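Ticket 646: Open day demo, right gripper reading drops out
Site: Skiltton, demo bay
Opened by: Marlene Frerichs
Assigned to: Gaurav Shakya
Status: Open, waiting for part

May 24, 2019 -- Marlene
Visitors from Londero are due for the open day and the right gripper loses its jaw reading during the box-to-basket demo. The left one is fine. The display shows the last good value and stays there until I restart the Dusska logger. I had 9 dropouts in the morning rehearsal.

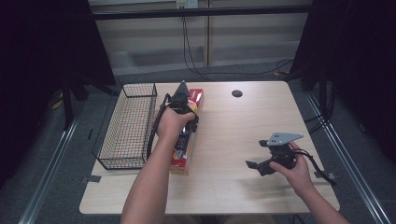

I have tried a different port and a restart of the PC. No change with either.

Reply -- Gaurav
Please send the log. Does it drop when the jaws move or when the arm moves?

Reply -- Marlene
When the arm moves, mostly on a long reach to the left. Opening and closing the jaws with the arm still gives no fault. Log attached, 68 minutes.

Reply -- Gaurav
Log shows the encoder going silent, then a bus timeout at 1,000 ms. That points to the cable or its plug. Please check the pad screws as well while you have it down, and run the zero routine with the jaws fully open.

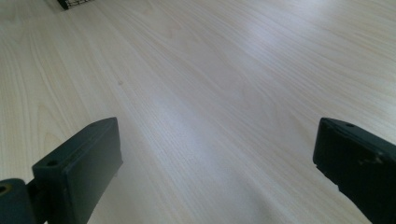

Leave the tape marks on the table where they are, the start position depends on them.

Reply -- Marlene
Zero routine passed on both sides. Pad screws were tight. If I hold the plug in by hand the reading stays up, so I have put a cable tie on it for the visit.

Reply -- Gaurav
Fine for now. Replacement cable ordered from Aguirre. Keep the ticket open until it is fitted.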